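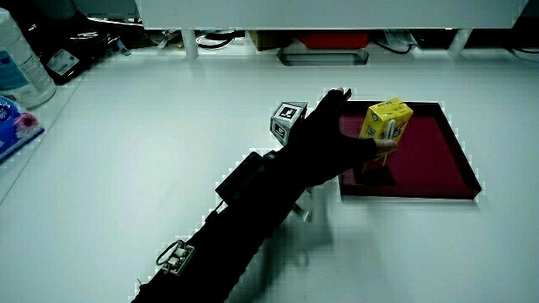

What should we sort out on the bench before the new picking machine goes live?

Clear it, light it evenly, and decide where every tray sits, then leave the trays alone. Most of the trouble in the first month comes from the table.

Tips from the packing room
June, by the Rowlands bench supervisor

We have had automatic handling at Rowlands since 2008, when the Kuken line arrived with a manual as thick as a loaf and a fault light that came on whenever somebody opened the big door. The Ulasberg site gets its own this summer, so I have been asked to write down what helps. Management wanted a vision statement. These are tips.

Choose trays in a colour nothing else on the bench shares. A deep red one on a white top can be found by a machine, a new starter, or me before my first tea. White trays on a white top were our idea in the early days, and we paid for it in squashed juice cartons.

Pick up small drink cartons low down and without squeezing. This goes for hands as well as machines. Watch the straw on the side: it catches on tray rims, and a carton without its straw comes back as a complaint.

Keep your own clobber at the far edge. Tissues, bottles and spare boxes all have a right to exist, just outside the reach of whatever is working. If you have a shelf at the back, use the space under it, but tie the cables first. Ours were once pulled out by a mop.

If you wear gloves, wear ones that leave the fingertips free for cartons and labels. Full gloves are fine for crates.

Wipe the top at the end of every shift with a barely damp cloth. Sticky patches move things a finger's width from where they ought to be, and the Fula software takes this personally.

As for the people: we were told the machine would take the dull work. It took the dull work it liked. It moves 2000 cartons on a good day and leaves us the dented ones, the ones with the label on upside down, and the floor. Jobs changed more than they went. Three of us now spend the morning setting up and the afternoon clearing stoppages, and we had to ask twice before the pay grade caught up with the new title. Ask at the start, and get it in writing.

Swap places every hour. Watching a machine is more tiring than packing was, and you get a stiff neck as well.

Never hand a stoppage over by shouting. Write it on the board, with the time and the tray. The 8 o'clock shift can't hear you anyway, they're still parking.

Save one bench for doing things by hand. Ours gets used every Friday, when the updates go in.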